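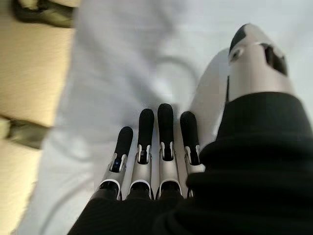
I have been trying to work out how much ironing a white tablecloth needs before people sit down at it. For most of my life I assumed the answer was all of it, corner to corner, because that was how my mother did it. Then I started paying attention to which creases bothered me at a table and which ones didn't. Hard fold lines bother me. Soft creases like the ones in the white in the photo don't, and once there are plates and a bread basket on top I stop seeing them. So this summer I changed how I wash, dry and store the white things in the house, and I'm writing it down mostly so I remember it in March, when the next big family lunch comes around.

I own more white cloth than I need. Some of it came from my aunt's house in Ormsby, in a cedar chest that we couldn't get up the stairs, so it lives in the downstairs hall. There are tablecloths, flat sheets, a set of napkins with a drawn-thread border, and a few pieces that could be either a small tablecloth or a large tray cloth. Two of the flat sheets have spent more time on tables than on beds. A plain white sheet makes a good tablecloth for a long table if you turn the wide hem to the side where the kids sit.

The chest was the first problem. Everything in it had been folded into neat squares and pressed flat by the weight of everything above it. Cloth at the bottom had fold lines that stayed in through a wash. One tablecloth had gone yellow along every fold, and when I opened it up it looked like graph paper.

I soaked that one in the bathtub overnight with oxygen bleach and the hottest water the tap would give me. In the morning the water was the color of weak tea. I drained it, did it again, and then ran it through the machine with an extra rinse. The yellow came out of most of it. There is still a faint line down the middle, and I put the flowers there.

Washing is the easy part. I do whites warm, never with anything else, and I don't fill the drum more than half full. An overfull drum is where a lot of the bad creases come from. A big tablecloth twists itself into a rope and then gets spun that way, and those marks are nearly as stubborn as fold lines. I turned the spin down two settings and the cloth comes out heavier and a lot smoother.

Then I take it out right away. I used to leave a load sitting in the machine while I did something else, and I paid for it every time. I set the timer on the stove now.

For drying I use the line in the yard if the weather is decent. I hang a tablecloth by one long edge with a hand's width folded over the line, then go along the bottom and pull it straight down, a little at a time. After that I do the sides. It takes a couple of minutes and it does more good than the first half of an ironing session. I learned it from Imre Lakatos, who lives behind us and hangs his shirts the same way. In bad weather I put the cloth over the upstairs banister with an old towel under it, and that works nearly as well – the only trouble is that you have to duck under it to get to the bathroom.

I bring it in while it is still a bit damp. If I miss that point and it dries all the way, I fill a 500 ml spray bottle with water, spray the whole thing, roll it up, and leave it for 10 minutes before I touch it with an iron. Rolling matters. If you spray and iron straight away you get wet patches and dry patches, and the dry patches keep their creases.

My iron is an Ernard, bought secondhand, and it is heavier than I would like. I've had it for years and it still gets hot, so I can't complain much. I tried a spray starch called Cliron on the napkins. It made them crisp but left white flakes on the ironing board cover, probably because I used too much. I still use a little on napkins and none on tablecloths. A starched tablecloth creases again the minute someone leans on it, and those creases look sharper than the ones you started with.

What I do with the tablecloths now is put them on the table first. I lay an old blanket down, spread the cloth over it, and smooth it out from the middle with the flat of my hands. Then I stand at the end of the table and look along it. Any hard line that still shows gets the iron, right there, with the blanket underneath. I leave the rest alone. My table has an oil finish and the blanket is a thick one, and even so I keep the iron moving and leave the steam off. I would not do it on a varnished table.

The edges that hang down get a quick press too if I have time. People see the drop when they walk into the room, and it is the one part that never gets covered by dishes.

Sheets I've given up on entirely. I pull them straight when they're damp, fold them loosely, and put them away. One night's sleep and you couldn't tell an ironed one from the others anyway. My sister disagrees and irons her pillowcases, both sides. I'll admit hers are nice to sleep on.

Storage was the last thing I changed. The big tablecloths are out of the chest now and rolled on cardboard tubes, with a layer of acid-free tissue around the tube first. I got the tubes from the fabric store, which was throwing them out. They stand in the corner of the hall closet behind the vacuum. Napkins and tray cloths stay in the chest, in short stacks, and when I think of it I refold them along different lines so the same threads don't take the strain every time.

I haven't solved candle wax. I've tried the freezer and I've tried brown paper with a warm iron, and both leave a greasy ring that takes a couple of washes to fade. For now the candles go on a tray.

Posted August 9, 2022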